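I've come to think the best way to teach a robot is the way you'd teach a kid to crack an egg: take hold and do it together. Typing out every motion has its place, but give me a pair of remote arms and an afternoon any day!

At our workshop in Vutdale we kept 1,215 of the 1,794 runs we recorded in June, all of them small kitchen jobs, moving food between a board and a plate. My first 30 were awful. I gripped too hard, I paused in odd spots, I went the long way over everything. Then my hands caught on, and it felt like learning to drive.

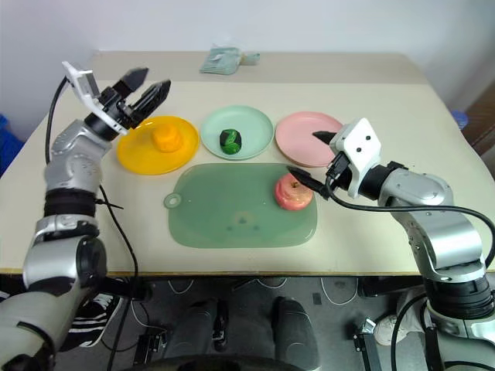
What I love is how much you find out about your own hands. Ask me how I pick up an apple and I'd say "I just pick it up." Do it through a gripper with two fingers and you notice the tilt, the little wait before you close, the way you come in from the side so nothing rolls.

People complain that this is slow, and it is. A single good showing still carries things I'd never think to write down. I'd also keep some of the clumsy runs, the ones where you miss and try again, so long as you do recover. A robot that has only ever seen perfect grabs has no idea what to do after a bad one.

So let more people drive. Cooks, nurses, folks who fold shirts for a living. They know the work far better than I do.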